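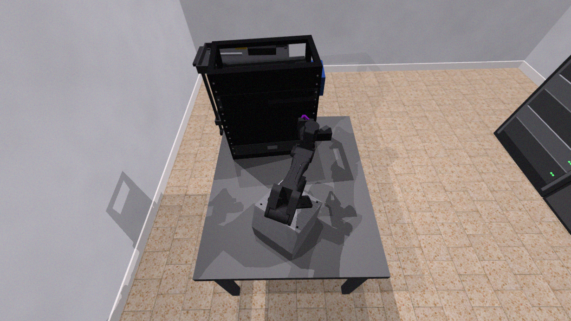 Pikerik Brings Its Rostutine Floor Tile to Schools and Small Workshops

Pikerik is thrilled to share that Rostutine, the floor tile our team has been working on for 4 years, goes on sale this October! It was made for places where people stand all day and things get dropped: classrooms, print shops, repair rooms, school kitchens.

The idea started at Cadier, our plant and test site, where Senga Buchanan and her crew kept hearing the same complaint from school districts. Floors looked great in the first year and tired by the third. So they went back to the clay mix, and then back to it again - 222 test batches in all, many of them stacked in the hallway outside her office.
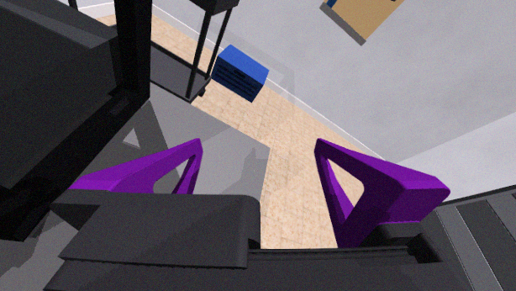 "We wanted a tile you could mop at the end of the day and forget about," said Buchanan, who leads product development at Pikerik. "I've walked on this stuff in work boots, in sneakers and in my socks, and I love it. The grout line took us longer than the tile did!"

The first big order is already going in at the MacKinnon trade school, where almost 700 students will have it underfoot when the new wing opens. The crew there has laid 400 square yards so far, working in the early morning before classes begin. 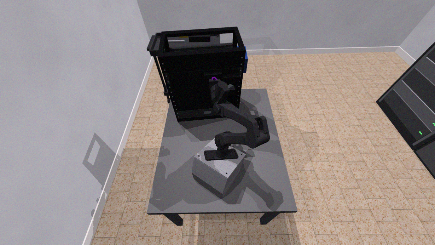
Color got plenty of attention too. Rostutine comes in slate, brick and a speckled beige, and the beige has been the early favorite with the people who saw our samples. It's a warm, quiet shade, much like the beige speckled floor beneath the dark gray table, and it sits nicely with black table legs and other dark furniture. Dust and small scuffs are harder to spot on a speckle - a big plus in a busy room.

Samples can be requested from the Pikerik sales desk. Tours of the Cadier site start at 4 p.m. throughout October.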